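Winuvari road-following package, after a summer of use

I put off writing this review for a while, mostly because I wanted to get through all of July with the software before saying anything for or against it. I paid for the full license myself (300 dollars, with updates included) and I've been running it on my outdoor rover ever since, so I feel I can finally be fair to it!

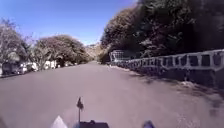
By the editor of the Balstead Rover Notes
Hobby builder and retired controls technician

Winuvari takes a forward camera feed, works out which part of the view is drivable, and hands a path to whatever controller you already have. I have it talking to Lamont, the little open motion stack I've been fond of for years, and getting the two acquainted took me one evening and a pot of coffee. The setup guide is friendly and written in plain words, though the page on camera height needs a rewrite. I read it three times and still entered the value in the wrong units.

What I care about most is shade. A wide road with no painted lines and a big tree shadow lying over the right side is a hard thing for any segmentation model, and my old package, Pladico, used to treat the edge of the shadow as if it were a curb. It would steer nicely along it, very sure of itself, and I'd be jogging after it with the stop button. Winuvari keeps the shaded pavement in the drivable class nearly all the time, and when it does lose confidence it slows down first, bless it.

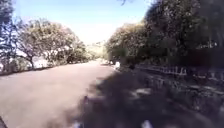
The replay tool deserves a paragraph to itself, because I've ended up spending more time in it than in the live view. You load a log, drag the slider, and see the mask, the chosen path and the confidence score together. My longest log has 621 segments in it, and scrubbing through stayed smooth on a laptop that is nobody's idea of new. You can also tag the bad moments and export them for retraining. I tagged 124 of them, most of them to do with glare, and the retrained model was noticeably calmer when driving toward a bright horizon.

Planning is where I'd like to see more work. The local planner is gentle on curves and I've grown to trust it, but it has a habit of hugging the middle of a wide road, and the setting that biases it to one side is buried four menus deep. There is also a fixed limit of 30 saved profiles, and you can't sort them by name. 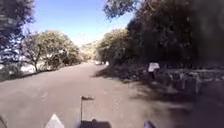 Support has been kind and a bit slow. I wrote in about the profile list and got a thoughtful reply saying they'd consider it, and when I asked about masking out the rover's own body at the bottom of the view they sent me a small script that did the job (it should really be a button in the main window, and I told them so).

Would I buy it again? Yes, happily, for quiet paved roads with plenty of trees. I haven't tried it on gravel or after dark, so please don't take my word for either. If you're coming over from Pladico, export your old logs before you uninstall, as the importer needs them in the original folder layout.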